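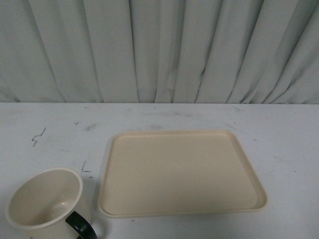

Wondham Tables and Trays: Care Questions

What do I clean a white tabletop with?
Warm water and a drop of dish soap on a soft cloth. Wipe, rinse the cloth, wipe again, dry. Do not use scouring powder.

Will soap remove pen?
Usually not. Put rubbing alcohol on a cotton pad, hold it on the line for 9 seconds, then lift. Test a corner first.

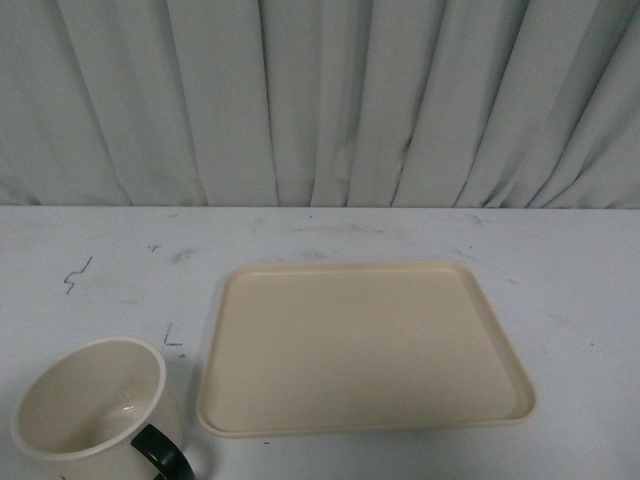 Repeat no more than twice per session. Rinse with plain water between attempts.

How do I tell a stain from a scratch?
Run a fingernail across it. A scratch catches; a stain does not. Scratches cannot be cleaned out.

Which marks should I treat first?

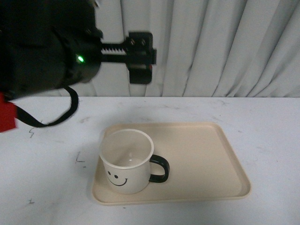
Start with gray scuffs, then go on to ink. Scuffs cover more area and often respond to a damp melamine sponge used with light pressure. On a white top with scattered scuffs, streaks and small dark marks, work from the back edge forward so that residue is not dragged over finished areas. Change the water when it turns gray.

Can the tray go in the dishwasher?
Plastic trays: top rack only. Dry under the rim before stacking.
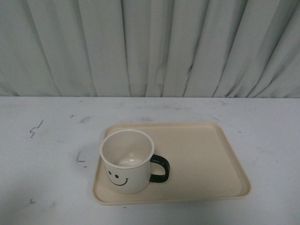
Trays put away damp can leave a ring on the table.

Does a curtain behind the table need special care?
Vacuum the folds in March and keep the hem clear of wet cleaner.

Who handles refinishing?
Misaki Tsuchiya, service desk, closed Friday.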